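How Do You Buy a Robot?

Buying a pencil is easy. You see the price, you pay, and you take the pencil home. Buying a robot takes a lot longer. The people who do it have to make a plan first, and the plan can take more time than the robot takes to arrive.

Silvia Hubáček makes plans like this for a company called Grenisa. Grenisa wants to use robots to help in kitchens. Her job is to work out what the company needs, what it will cost, and when to order it.

Start with the job

Silvia does not begin by looking at robots. She begins by writing down the job. "Help in the kitchen" is too big. "Pick up a bowl and put it down in the right place" is much better. A small, clear job tells you what kind of robot to look for.

Then she asks questions. How heavy is the bowl? How far does the arm need to reach? What else is on the counter? A kitchen has toasters, lids, jars and cups in it, and an arm has to move without bumping into them.

The arm and the hand are separate

Many people are surprised by this part. When you buy a robot arm, it often comes with no hand. The hand is called a gripper, and you choose it and pay for it separately.

There are many kinds of gripper. Some have suction cups, like the ones that stick to a bathroom wall. Those are good for flat boxes. Some have two flat pads that squeeze together. Others have fingers that bend. A bowl is round and open at the top, so the gripper has to get hold of a curved shape.

Bowl and gripper at the cutting board:

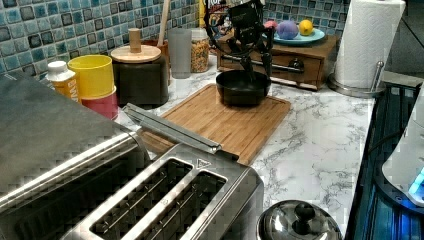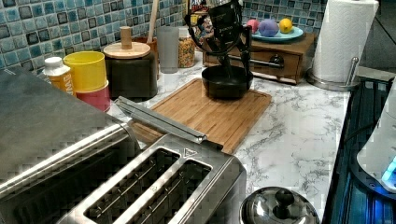 Silvia's friend Do-yoon Hong tests grippers. He keeps a notebook and writes down every try, good or bad. If a gripper can hold a bowl but drops a spoon, that goes in the notebook too. Silvia reads it before she spends any money.

Making a budget

A budget is a list of what you will buy and how much each thing costs. To see how it works, pretend that all the money for the project is 100 coins. Silvia might share it out like this:

Robot arm and gripper: 74 coins
Table, cables and safety parts: 23 coins
Spare parts: 3 coins

Do the coins add up to 100? Try it on paper.

Look at the second line again. Nearly 23 coins out of every 100 go on things that are not the robot at all. An arm needs something strong to stand on. It needs power. It needs a stop button that a person can reach quickly. If Silvia forgot these, the robot would arrive and have to stay in its box.

Spare parts matter too. Fingertips wear down, the way the soles of your shoes do.

Borrow, rent or buy?

Sometimes it makes sense to rent a robot first. Renting means paying a little each month and giving it back later. If you only need the robot for a short time, renting can cost less. If you need it for years, buying is usually cheaper.

Waiting

Robots are often built after someone orders them. Silvia placed one order in March and was told to wait four months. She used that time to measure the room, check the door was wide enough for the crate, and plan lessons for the people who would work with the robot.

Try it yourself

Pick a job at home or at school, such as sorting crayons or watering a plant. Write the job in one sentence. Draw the hand your robot would need. Then make a list of everything else you would have to buy, and share out 100 coins between them. Ask a friend to read your list and look for something you forgot.

Words to know

Gripper: the part of a robot that holds things.
Budget: a plan for spending money.
Rent: to pay to use something that you will give back.
Spare part: an extra piece, kept in case one wears out or breaks.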